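Can a machine do my garage bench work yet, or any chores at all?

Posted in Home Shop & Gadgets

gearedout_in_ruststead

Hi all, longtime reader, second post I think (the first one was about a garage door opener and you folks saved me a service call, so thank you!).

I have a little side business rebuilding small gearboxes. Hand-crank stuff mostly, feed mechanisms, ice cream churns, the occasional barn clock that somebody's uncle took apart and gave up on. I do it in half of a two-car garage in Ruststead. Last year I shipped 574 units, which sounds like a lot until you figure out what I pay myself per hour, and then it sounds like a cry for help.

My wife says I should get a robot. She was kidding, but now I can't stop thinking about it. I keep seeing these videos of arms folding towels and loading dishwashers and every one of them seems to be sped up or trimmed right before the hard part. So I don't know what to believe.

What I'd want it to do isn't fancy. Pick a small gear out of a tray, drop it on a pin, give it a little wiggle until the teeth mesh, move on to the next one. I do it 61 times on a slow day and I could do it in my sleep. If it could also sweep up and empty the dishwasher in the house I'd marry it, but I'll take the gears.

Budget is $3000 for the arm, and I might stretch for the gripper and whatever else it needs. I can solder and I can follow a wiring diagram. I cannot program beyond changing the numbers in somebody else's file and hoping.

Is this a real thing a person can do now, or should I check back in ten years?

oldtoolroom

No. Save your money.

OK, longer version, since that was rude. I worked 22 years around factory automation. The arms are terrific when every part shows up in the same spot facing the same way. You build a fixture, you teach the points, it runs all night. Your gears are in a tray in whatever order they landed. That's a different job and it costs different money. Buy a better stool and a magnifier lamp.

Also nobody has a robot that empties a dishwasher. My nephew's vacuum can't get past a phone cord.

saltandsprockets

I'm going to disagree with the post above, at least partway, and this will run long because I spent most of the summer on it (sorry in advance!).

Back in June our makerspace in Uslow got hold of a used arm, and a bunch of us took turns trying to get it to do real chores. We kept a list on the whiteboard. Wiping a table: yes, fine, slow, misses the corners. Picking up socks: mostly yes, and weirdly fun to watch. Putting dishes away: it'll do plastic cups all day, and I would not let it near a plate I liked. Folding a T-shirt: it makes a shape. I would not call the shape folded.

Then there's your kind of work, small metal parts, and I got completely hooked on that. I read everything I could find, including a stack of write-ups on the Gebretsadik bench tests, where people post their tries at putting simple gear sets together and argue about whose numbers count. What surprised me is that the arm itself is hardly ever the problem. Getting near the part is easy now. The last little bit is where it all goes sideways. A gear has to go down straight over the pin, and if the teeth land on teeth you have to turn it a hair while barely pushing. You and I do that by feel. A cheap arm has no feel, so it either stops short or it leans on the thing until something moves that shouldn't.

Shiny parts are the other headache. Bare metal throws glare right into the camera, the glare shifts when the arm shifts, and the software decides the edge of your gear is somewhere it isn't. We had our best luck turning off the overhead light and bouncing a lamp off the wall. A dull cloth under the work helped too. Cost us nothing!

There's one post I saved and keep going back to, so I'm pasting the start of it in for you: 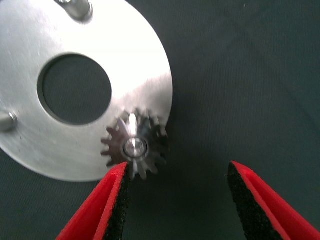 USLOW, October 11, 2025 – Back on the gears tonight. Big plate with the hole in the middle, pins sticking up, and the one small spur gear over by the rim. Look at the bright streak on those teeth and tell me where one tooth stops and the next one starts, because I had trouble with it myself. Black pads on the fingers again, fingers wide open and touching nothing. Closing on a gear is the part I trust least, so I want plenty of room on both sides of it before I let anything squeeze.

That's one of our own members, by the way, and she's further along than I ever got. Her log after that is all settings, so I'll spare you. On her last batch of tries she got the gear picked up cleanly 92 percent of the time, which sounds wonderful, but picking it up is only half of it. She doesn't give a number for getting it seated and meshed, and when I asked she sent back a shrug emoji. Make of that what you will.

So for your shop, here's what I'd do with the $3000. Don't chase the tray. Make or print a simple rack so every gear stands in its own slot. Then oldtoolroom's objection mostly goes away and you're back to the kind of job arms have been good at for ages. Let the arm carry gears from the rack to the pin, and you do the wiggle. It won't be faster than you at first. It might give your wrists a rest.

If you go shopping, get fingers with some kind of grippy pad on them – bare plastic on an oily gear is hopeless. We tried the Zokmont starter gripper and it was OK once we wiped every part down with a rag first. The manual is four pages and two of them are about the warranty.

And keep emptying your own dishwasher for now. I still do.

gearedout_in_ruststead

Wow, OK, thank you both. The rack idea never crossed my mind and I have a printer sitting right there under a pile of churn parts. I also tried the lamp-off-the-wall trick tonight just for my own eyes and I'm keeping it no matter what happens with the robot.

oldtoolroom, which stool do you like?

oldtoolroom

Anything with a back and no wheels.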